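Paper cones to return to Flenavwood market this spring

Stallholders at Flenavwood covered market will go back to serving dry goods in rolled paper cones from April, after a trial over the winter months cut the number of plastic tubs left in the bins at closing time.

The change covers nuts, sweets, dried fruit and roasted chickpeas, along with loose herbs sold by weight. Hot food and anything with a sauce will stay in lidded boxes for now. The market office said on February 17, 2026 that 28 stalls had signed up, and that others could join at any point in the year.

The sheets come from Chidiac, a paper merchant in Drokau, which cuts them from the ends of larger rolls. They are supplied flat in packs of 300, and stalls roll them by hand as customers order. A starter delivery of 2000 sheets was used up in the first weeks of the trial, mostly by the two sweet stalls near the east door.

Cones were the usual wrapping at Flenavwood until the market was refitted and the older stalls moved to tubs. Several traders who worked there before the refit still knew how to roll one, and they have been showing the others. The method is simple: one corner is turned in to make the point, the rest of the sheet is wrapped round it, and the narrow end is pinched or folded so that nothing drops through. The loose corner left at the top can be tucked down as a lid once the cone is full.

Some early cones came undone on the way home. The market office has asked stalls to fold the tip over twice for anything as small as sunflower seeds, and to offer a paper bag to people buying more than one item.
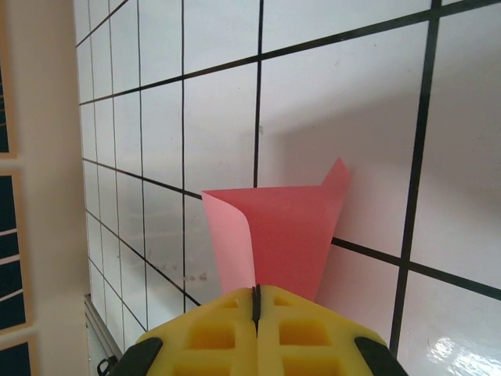 Colour has been left to the traders. Chidiac offers white, pale green, yellow and several pinks, all at the same price, and a stall can mix them in one order. The sweet stalls have mostly asked for pink — the herb sellers want green, which has been harder to get and may be short until the spring delivery.

Prices for customers will not change. Stalls pay for their own sheets, but the market has agreed to cover the cost of the first pack for each trader who joins before the end of April. Tubs already in stock can be used up, and shoppers may still bring their own containers to be filled.

Griludora, the smaller Saturday market on the other side of the river, is considering the same scheme. It has 11 regular food stalls and would order through Flenavwood to keep delivery costs down. A decision is expected after its next traders' meeting.

Used cones can go in the paper bins at either entrance if they are clean. Greasy or sticky ones should go in general waste.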